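The Parkcombe Report

The review unit came with a service contract, a torque chart and a cover letter from Bumeo addressed to "the evaluating party." Trịnh signed for it. She had been evaluating things for Parkcombe for 31 months and had never been called a party before.

The product was sold as the Ratow Table Service: two arms, leased by the quarter, calibrated on site, with remote support included for the first term. The brochure claimed 1093 household items in the grasp library. Snack bars were listed between sink plugs and soap, under small goods, flexible wrap.

She wrote the first section of the report before lunch.

"Test A, retail carton, protein bars. Wrappers are blue and the packing is diagonal. Bars lie against and beneath each other, so the edge of one is often hidden by the next. Grip force was left at the factory setting. The raised lid was not removed, as the customer would not remove it."

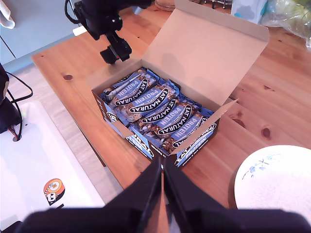
Lâm Lò wrote in the margin of the shared draft that the factory setting was the wrong place to start. Flexible wrap wanted the lower of the two force profiles, and anyone leasing the service would be told so on the setup call. If Parkcombe published a result at factory force, Bumeo would ask for a correction, and Bumeo would be right.

Trịnh read the comment twice. She replied that no setup call had taken place. The contract promised one within four working days of delivery, and the fourth had passed. A customer in the same position would have had the factory setting and the torque chart, and the torque chart was for a different gripper.

The draft showed a small green dot while the other party was typing. It went out, came back, and went out again.

She returned to the machine. The lower profile was in a submenu called Comfort, between the fan speed and the screen brightness. She selected it, ran the calibration and entered the time in the log. The arm rose to its home position and stayed there while the software asked her to confirm that the work area was clear of persons. She moved her chair back and confirmed.

Her mother had packed bars like these in August, the summer the plant ran double shifts. She used to come home and lay out the cutlery on the same diagonal without noticing. Trịnh had straightened it each night before they ate. She had not thought of it in years, and there was no field for it in the log.

At two the phone rang. It was the setup call. A pleasant voice asked whether she had the unit in front of her and whether it was a good time. She said it was. The voice took her through the mounting bolts, the cable clearances and the emergency stop, all of which she had already checked, and she checked them again.

"And what will you mostly be using it for?" the voice asked.

She looked across at the table.

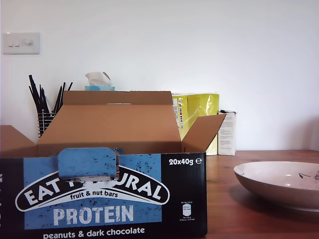
"Small goods," she said. "Flexible wrap."

"Then you'll want Comfort," the voice said.

She thanked it and wrote down the duration of the call. In the report she kept both settings, in separate tables, with a note on the date the call was due and the date it came. Under Recommendations she typed that the submenu should be renamed. She deleted the line, went to make tea, and typed it again when she got back.

The green dot was on. Lâm Lò had removed the first comment and left a shorter one in its place – "Fine. Keep both."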